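Wasent Household Things

Welcome! Wasent is a collection of pictures of small everyday objects sitting together in a bin: cups, balls, and the odds and ends that pile up in a kitchen drawer or at the bottom of a toy box. We love this stuff, and we hope you'll find as much in it as we do.

Version 2, released 2019-11-21
Maintained by Tamunoemi Ibrahim and Hnat Hordiienko

What's inside

There are 1,930 pictures in this release, drawn from a pool of 200 objects. Each picture comes with a short text file naming the things in the bin in plain words ("blue cup", "orange ball"). Where we couldn't agree on a name we wrote down both, so please don't be surprised to find the same object called a mug in one place and a cup in another!

The objects were picked for shape and color first. Round things that roll into corners are great fun, and so are cups, which look completely different standing up than they do lying on their sides. Reds were the hardest to label, and when two red things end up next to each other the edges can be tricky to find. If you only have an afternoon, start with those.
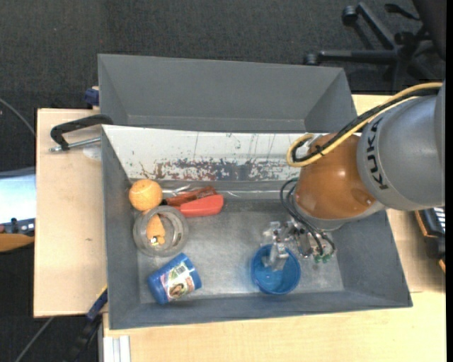
Folders are sorted by object type. The cups folder is the biggest, with 665 pictures, and it's also the one we've checked most carefully (Hnat went through the whole thing twice and fixed a pile of spelling mistakes). Pictures with several kinds of objects live in the folder of whichever one is listed first in the text file.

Names and spelling

Colors are single words: red, orange, blue, gray. We dropped "teal" and "maroon" in March after a long back-and-forth, and the labels are much easier to search now. Worn or scratched surfaces are not labeled.

Known problems

A few text files in the balls folder still use the old color words. Shiny and see-through materials are labeled unevenly, so treat those tags as a rough guide.

Getting in touch

Found a wrong name? Have a better word for something? Send it to Tamunoemi with the file name and your suggestion. We really do read every one, and fixes go into the next release.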